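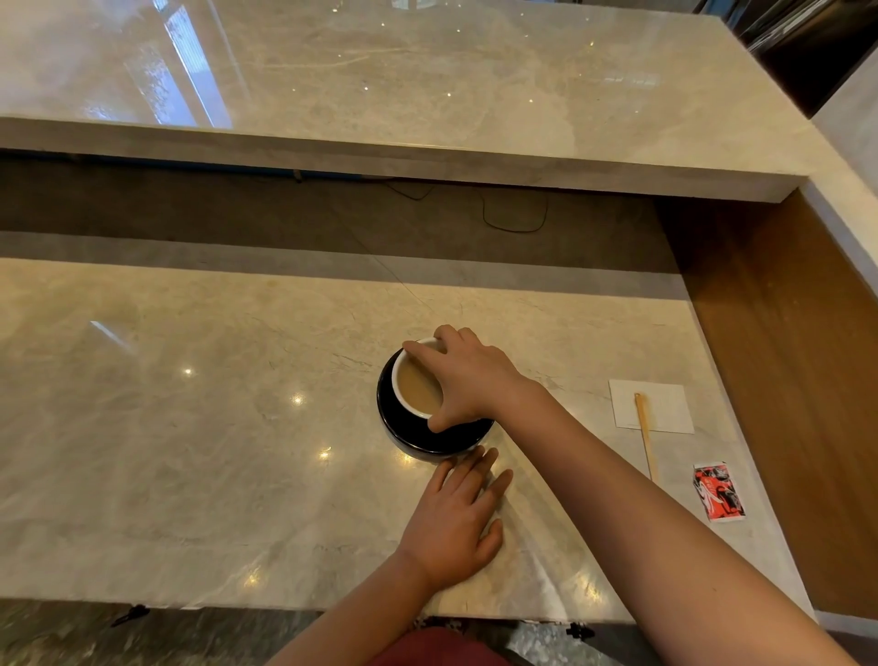

July 4, 2021

Parish survey, coding session 3. Gavgate and Seson batches.

Started on the open-ended question (Q12, "What would you want your parish to know about your family?"). 300 forms back from Gavgate, 713 from Seson. Haslam is still out. Their office says the forms went into the bulletin a week late, so I've moved their cutoff to September and left the column blank in the sheet.

Read the first 20 Gavgate answers twice, once cold and once with the codebook open. The code "welcome" is doing too much work. People use the word for at least two things: being greeted at the door, and being allowed to have a child baptized without extra meetings. Split it into W1 (social) and W2 (sacraments). Liam Haworth coded the same 20 separately and we disagreed on 12, nearly all of them on this code. Redid them after the split and the disagreements dropped to three. Those three are marked in yellow. Leave them alone until we've both slept on it.

Divorced parents write longer answers than anyone else in this batch. Many mention First Communion by name. A few were told by a catechist that one parent's signature wasn't enough, then told something different by the pastor. I have been putting these under "mixed messages" but they might need their own code. Liam thinks so. I'd like to see Haslam first.

Same-sex couples: few forms so far, and the intake sheet is partly to blame. It still prints "mother" and "father" as the two boxes. Several people crossed one out and wrote over it. The scanner reads those as blanks, so they have to be entered by hand. Do not run the auto-import on Seson until that's done. I ran it once this morning and had to restore from the backup.

The Brustis sheet (grandparents raising kids) uses "guardian 1" and "guardian 2" and has none of this trouble. Suggest we use that layout for the second round. Needs a new approval from the diocese office if we change the form, so ask early.

Privacy: two Gavgate answers name a priest. Replaced with [PRIEST] in the working copy. Originals are in the locked drawer, key on the usual hook.

Next:
Finish Gavgate through Q12.
Hand-enter the Seson crossed-out forms.
Liam to write one-line definitions for W1 and W2.
Call Haslam again.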